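Ticket 376: Window stay binding, curtain catching in the sash
March 27, 2022
Logged by Rochelle Quintanilla

Status: closed, one follow-up open

Reported problem

The opening window on the roof side won't pull fully shut. It stops short on the latch side and whistles when the wind comes across the roof. The person reporting it also says the sheer curtain gets pulled into the gap and has been trapped twice. They have been wedging the window with a folded card, which should stop, as the card swells in the rain and makes the gap worse.

Same window as the January ticket. That one was put down to a stiff handle and closed after the handle was oiled. I don't think the handle was ever the fault.

Details of the window

Black frame, one opening sash and one fixed section, stay and latch at the bottom. The frame is Grolell, going by the paperwork in the flat folder. The stay is a replacement part from Besson and was fitted before I took over this list. Curtains are a white sheer and a heavier beige linen, both Flelari, hung full length. The room looks out over the neighbouring flat roof towards the long hall on the other side of the street. 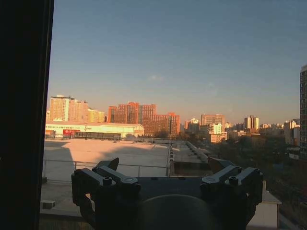 There is nothing between us and the far side of that roof to slow the wind down, so any gap on this side shows up as noise long before anyone feels a draught. I checked the outer seal first. It was dirty but whole, no splits, and it sprang back when pressed. Wiped it with a damp cloth and left it.

Step 1. Curtains out of the way

Drew the linen back to the left and checked the sheer for damage. There was a pulled thread near the hem, 20 mm long, where it had been shut in the window. Eased it back with a blunt needle. No hole.

With the curtains held clear, closed the window by hand. It still stopped short. So the fabric is a nuisance but it isn't what is holding the window open.

Step 2. Stay and latch

Opened the window to 70 mm and watched the rods while moving it in and out. The lower rod rides up on the bracket in the last part of the travel. Pressing down on it with a finger lets the window go home with no force at all. Took the finger away, opened it, closed it, and it stopped in the same place again.
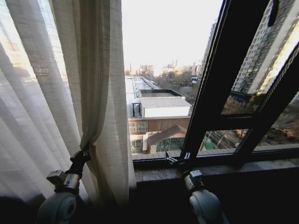 Linen curtain held to the left. Metal latch and rods on the lower part of the frame.

The bracket screw on the sash side was loose by a full turn. Tightened it. Better, but the rod still touched. Slackened both bracket screws, pushed the bracket down as far as the slots allow, and tightened again, a bit at a time on each. Window now closes flush. Opened and closed it repeatedly, including with a sharp pull, and it closed properly each time.

One dab of Brenel grease on the pivot, excess wiped off. Please don't use the spray can from the hall cupboard on this. It gets on the stone sill and marks it, and it picks up dust.

Step 3. Keeping the sheer out of the gap

The sheer is light and open, so it moves with very little air. The linen doesn't do this. Two things can be done without buying anything:

- pull the sheer clear of the opening side before touching the handle
- leave the linen in front of it when the window is on the latch, which keeps it weighted down

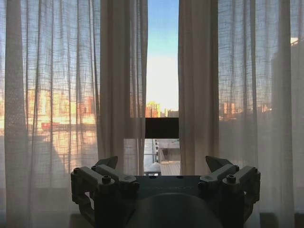
White sheer on the far left, open grid weave.

I had meant to fit a tieback hook at 300 mm above the sill, but the wall plug I had with me was too big for the hole I wanted to make. Left it. A small adhesive hook might do and would save drilling. Silvia Čierny has asked for the hook to go on the left, out of reach of the handle, and that suits me.

Result

Window closes flush, latch drops without pushing. Card wedge thrown away. No whistle at the time of the visit, although there wasn't much wind, so please reply on this ticket if it comes back on a rough night.

Follow-up: tieback hook, left side. Low priority.

Recent tickets
Radiator valve stuck at half, back bedroom
Curtain rail bracket pulling out of plaster
Rust marks on stone sill, how to clean
Stiff handle on roof-side window (closed, see 376)

Comments

Silvia Čierny: Had proper wind last night and it was quiet. The sheer still drifts over when I open the window, but I've got used to moving it first.

Rochelle Quintanilla: Good. I'll leave the follow-up open until the hook is on.

pjm: We have the same Besson stay and our bracket was already at the bottom of the slots. Is there a thinner washer that works?

Rochelle Quintanilla: Take the washer out from under the rod end and try it without. If it rattles, put it back and ask for a new bracket.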